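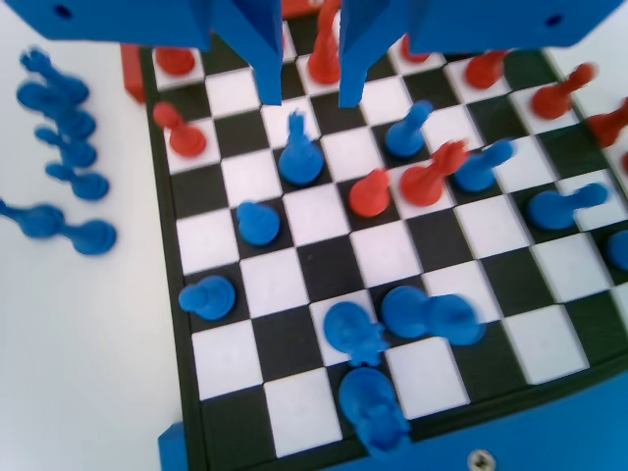 Beginning Chess for Adults
Mulley Evening Classes, Stokbridge
Notes for Session 3: The First Few Moves

Welcome back, everyone, and well done for getting through the knight last time, which is the piece that makes most people want to go home. From now on we'll be playing proper games from the first move, and these notes are meant to sit beside your board while you practice. Read them slowly, with a cup of something, and don't worry if you have to go back over a paragraph or two.

Which side is which

Chess books always say White and Black, whatever color the pieces happen to be. In a red and blue set, players simply agree before they start which color is going to be White. In these notes Red is White and moves first, and Blue is Black. If you have an ordinary set at home, just read "White" wherever I've written "Red" and you'll be fine.

The squares are named the same way on every board. Files are the columns, lettered a to h from White's left. Ranks are the rows, numbered 1 to 8 starting from White's side. So e4 is the square on the e-file, four rows up from White's edge. Check that each player has a light square in the right-hand corner (it's amazing how often a whole game gets played on a board turned sideways, and yes, I've done it too).

The middle of the board

The four squares in the very middle are e4, d4, e5 and d5. We call them the center, and a great deal of opening play is a polite argument over who gets to use them. A knight on e4 or d5 can reach eight squares if nothing of its own is in the way, while a knight in the corner can reach only two. Try it with a bare board this week and a handful of coins to mark the squares. It takes a few minutes and it sticks in the mind much better than my telling you.

A first sequence to play through

Set up all the pieces and play these moves, saying them out loud as you go:

1. e4 e5
2. Nf3 Nc6
3. Bc4 Bc5

Red starts by moving the king's pawn two squares, and Blue answers the same way. Red's knight comes out and looks at the pawn on e5, so Blue's knight comes out to guard it. Then each side brings a bishop to a good long diagonal. This opening is called the Italian Game, and people have been enjoying it for centuries, so you're in good company!

Now stop and look at the position from both chairs. Get up and walk around the table if you can. Ask yourself where Red's king would end up after castling, and what Blue's bishop on c5 is pointing at. (It's f2, a pawn with only the king to look after it.)

Things to try not to do

Please don't bring the queen out early and go hunting with her. She's strong, but the other side will chase her with smaller pieces and get their own army out while you're running. Try not to move the same piece twice in the opening unless something is attacking it or there is something worth taking. And go easy on the pawns in front of the side where you mean to castle, as they can't ever go backward.

Touch and move

In class we'll play touch-move from now on. If you deliberately touch one of your own pieces and it has a legal move, you have to move it. If you only want to straighten it on its square, say "I adjust" first, and do it on your own turn.

Before next time

Play at least 3 games, against a person if possible, and write down the first ten moves of each. The Figueroa workbook, page 26, has blank score sheets you can copy. Then try exercises 1 to 17 on the pages after it, skipping any that mention en passant, which we'll get to in its own time. Class starts at 7 p.m. as usual, and we'll begin with your questions.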